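주방 상판·냉장고 가격 또 오른다… 이사철 앞두고 인테리어 업계 '한숨'

10월 이사철을 앞두고 주방 자재값이 다시 뛰고 있다. 상판 유통사 Ankrah는 월요일 거래처에 공문을 보내 대리석 무늬 상판 전 품목의 공급가를 올린다고 통보했다. 올해 들어 벌써 3번째 인상. 원자재와 운임이 함께 올랐다는 설명이다.

동네 시공업체들은 난감하다는 반응이다. 계약은 이미 여름에 끝났는데 자재는 지금 들어온다. 차액은 고스란히 업체 몫. 한 시공업체 대표는 "견적서 유효기간을 한 달에서 20일로 줄였다"며 "손님한테 미안하지만 방법이 없다"고 말했다. 상판만의 문제도 아니다. 경첩, 수전, 싱크볼까지 줄줄이 대기 중.

주방 플랫폼 Iveo가 최근 회원 업체 287곳에 물은 결과, 절반 넘는 곳이 "하반기 안에 견적을 올릴 계획"이라고 답했다. 이미 올렸다는 곳도 적지 않았다. 올리지 않겠다는 업체는 대부분 재고를 미리 쌓아둔 곳이었다.

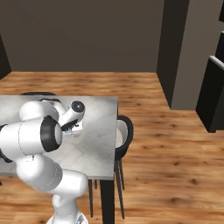
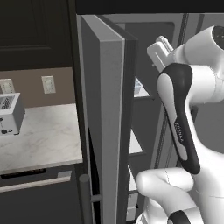

가전도 사정은 비슷하다. 냉장고 유통을 하는 Zekex는 다음 달부터 키 큰 냉장고 일부 모델의 무료 설치를 없앤다. 사다리차 비용은 별도. 기존 예약분은 그대로 적용된다고 한다. 다만 배송일을 바꾸면 새 요금이 붙을수 있어 확인이 필요하다.

Iveo의 디오니시스 카라스(Dionysis Karras) 자재담당 이사는 "회색, 흰색 계열 밝은 상판에 주문이 몰리면서 특정 색은 한 달 넘게 기다려야 한다"며 "색을 조금만 양보해도 납기가 확 줄어든다"고 말했다. 그는 상판을 통째로 갈지 않고 이음매 보수나 연마만 맡기는 집도 늘었다고 전했다. 비용은 교체의 절반 아래. 깊은 금이 간 경우는 어렵다.

중고 자재 쪽은 오히려 바쁘다. 중고 거래 업체 Wovent에는 지난달에만 상판과 수납장 매물이 1000건 가까이 올라왔다. 모델하우스 철거품이 많고 상태 좋은 것은 하루를 못 간다. 치수가 안 맞아 되파는 경우도 있어 실측이 먼저라고 업체측은 당부했다. 재단비는 판매가에 포함되지 않는다.

소비자 상담도 늘고 있다. 계약 후 추가금을 요구받았다는 내용이 가장 많다. 계약서에 자재 품명과 두께, 단가를 적어두고 가격 변동시 누가 부담하는지도 한 줄 넣어두는 게 좋다. 구두 약속은 나중에 증명하기가 어렵다. 계약금은 가능하면 카드로. 현금 할인을 내세워 전액 선입금을 요구하는 업체는 피하라는게 상담원들 얘기다.

Ankrah는 인상분을 다음 달 출고분부터 적용한다. 이번 달 안에 발주를 마친 물량은 종전 가격.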